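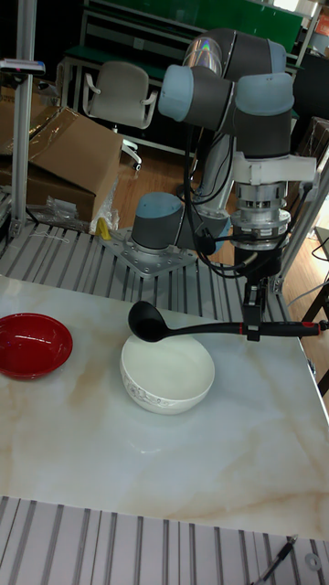
Ikonen will open its new tableware line, Bolo, to retail customers in March, beginning with the company's store in Wondine. The line was planned for households that serve soup, stew and porridge at the table and want a small number of pieces that can be used every day. It includes a white ceramic bowl with a wide rim and a faint gray floral pattern on the outside, a shallower bowl in glossy red, and a black ladle with a deep, rounded bowl and a small red band on the handle. All pieces will be sold singly as well as in sets.

Bolo was developed over two years with 43 households in the Wondine area, which used early versions at home and reported back to the company each month. Their comments led to changes in the weight of the bowls and the length of the ladle. Several households asked for a pattern that would sit well with dishes they already owned, and the gray floral was kept pale for that purpose.

"People told us that they serve from one bowl and eat from another, and that the two seldom match," the company said in a statement. "We chose a white and a red that can share a table - a plain one or a marble-patterned one - without looking like a formal set."

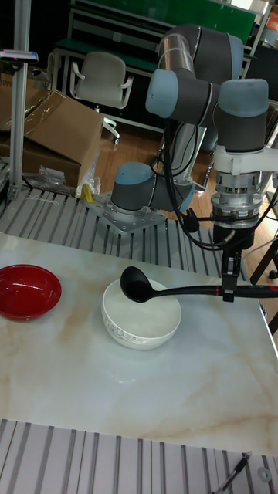

Availability

The first delivery consists of 1,881 white bowls and 1,000 red bowls. A further 394 ladles will be offered separately at the Wondine store. Orders from other shops will be accepted from April through Fluvley, the distributor for the line.

Customers who took part in the home trials will receive a letter with details of an early shopping evening, to be held on a Tuesday before the store opening. Replacement pieces will remain on sale for as long as the line is produced.

About Ikonen

Ikonen designs and sells tableware and kitchen tools for the home. Press inquiries and requests for samples may be sent to the Ikonen press office in Wondine.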